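How a Robot Learns to Tidy Up (and Why I Had to Show It So Many Times)

Hi! My name is Lev Bondarchuk, and my job is teaching robots. I don't stand at a chalkboard, and my students never raise their hands (they only have one arm each, so it would be tricky). What I do all day is make examples. Loads and loads of examples!

Let me start with you, though. Think about how you learned to tie your shoes. Somebody probably showed you, slowly, and then showed you again. You watched, you tried, the laces came undone, and you tried some more. After a while your fingers just knew what to do.

A robot arm can learn in a way that's a little bit like that. We show it how a job is done, and we save everything that happens: how each joint bends, where the fingers go, when they open, when they squeeze, and what the cameras see the whole time. One complete try, from start to finish, is called a demonstration. I call them demos, which is quicker to say when you've got a pile of them to get through before lunch.

My team's project is called Plodora, and we want an arm that can pick up stuff people leave lying on the furniture. Balls, pencils, sticks, little cups, whatever gets dropped there. You know the kind of mess I mean. Maybe you've made one!

Now, here comes my favorite part. A lot of our demos happen in a room that doesn't exist. It's built inside a computer, the same way a video game is. The sofa is pretend, the walls are pretend, and the robot is pretend too. We call this a simulation. If a ball rolls off the cushions, I don't have to crawl under anything to get it back. I press a key and the whole room goes back to the way it was.

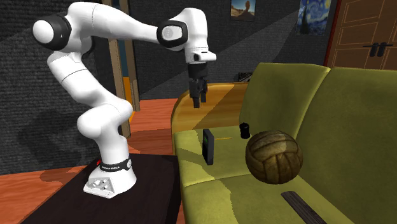 I steer the pretend arm with a controller that I hold in my hand. When I move my hand down, the gripper moves down. When I squeeze, its two fingers close. It sounds easy, and I thought it would be, and on my first morning I knocked the same ball off the sofa again and again. My friend Sepúlveda, at the next desk, had to put her headphones on so she couldn't hear me groaning.

A thin pencil is harder than you'd think. You have to come straight down over it, and the fingers have to be turned the right way, or you end up pinching a bit of cushion. Balls are hard in a different way. Squeeze a ball too high up and it pops out and rolls off. Try it at home with two fingers and an orange!

So why can't I do each thing once and go home? Well, imagine you had only ever seen one dog in your life, and it was a tiny white one. Then a huge brown dog walks by. Would you know it was a dog? You might not! A robot has the same trouble. If the ball is in the same spot in every demo, the robot may learn "go to that spot" when what we wanted was "go to the ball." Move the ball over a little and the poor thing grabs at nothing.

That's why we keep changing things. Between demos the computer scoots the objects to new places. Sometimes it changes the light, so the shadows fall another way. Sometimes it gives the walls a different color or swaps the pictures hanging on them. The robot has to figure out that the pictures don't matter and the ball does.

We're aiming for 1,000 demos. By the end of January we had 474 good ones, and I had a sore thumb.

I say "good ones" because some get thrown out. After every demo I watch it back and ask myself whether I'd want the robot to copy it. Did I bump the armrest? Did I wiggle around for ages before grabbing? A robot learning from me can pick up my bad habits too, so the messy ones go in a separate folder. Sepúlveda checks mine and I check hers. She is much stricter than I am.

When we have enough, all the demos go to a learning program we call Vellovex. It goes over them many times, looking for patterns: when things look like this, the arm moves like that. Then we let it drive the arm by itself, with the objects in places it has never seen before, and I sit on my hands so I'm not tempted to help.

You can play robot teacher yourself. You need a friend, a blindfold and 3 soft toys. Put the toys on a couch, blindfold your friend, and guide their arm to one of the toys without talking. Do it 2 times. Then take off the blindfold, move the toys around, and ask your friend to guess which one you were teaching them to pick up. If they guess wrong, think about what your examples showed them, and give them some better ones!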